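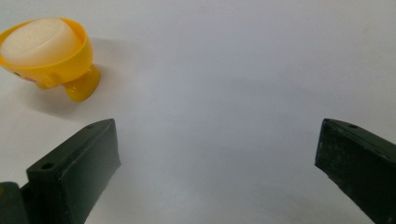 Chapter 7
Counting the Sick: Outbreaks in Small Places

Start with Drurnley. Market town, one surgery, two schools, a care home up the hill. Population 3341. One January a stomach bug went through it and by the time the district noticed, half the classrooms were thin.

How many people had it? Sounds simple. Isn't.

The surgery had its list – people who rang in or turned up. The schools had absence registers, but a register doesn't say why a child is off. The care home kept proper notes, every resident, every day. Three sources, three different totals. Nazanin Rashti, the district nurse who put them together, found the same names on two lists and plenty of names on none.

So before anything else, a case definition. Who counts? Hers was short: lives or works in Drurnley, vomiting or diarrhoea, at least two episodes in a day, within the month. Write it down first, then count. Change it halfway and your graph is rubbish.

Then a household survey. Forms went to every address and 1522 people were covered by the ones that came back. Not the whole town. Were the people who answered the same as the people who didn't? Probaly not. Someone who has been ill is more likely to fill in a form about being ill. Keep that in mind, we come back to it in section 7.3.

Words you need now

Case: a person who fits the definition. Not the same as a person who feels rough.
Incidence: new cases in a set time.
Prevalence: everyone who has it at a given moment, new or old.
Attack rate: cases divided by people at risk, over the whole outbreak.
Confirmed case: lab result to back it up. Most stomach bugs never get one.

Students mix up incidence and prevalence every year. Learn them seperately, then do the Mahmoudi exercise on the next page before reading on.

What's in the chapter

7.1 Case definitions, tight and loose
7.2 Drawing an epidemic curve
7.3 Who is missing from the data
7.4 Telling the public – Kohei Mizuno on the Drurnley leaflet, and why the first version got pulled

Bring a calculator for 7.2. Graph paper too.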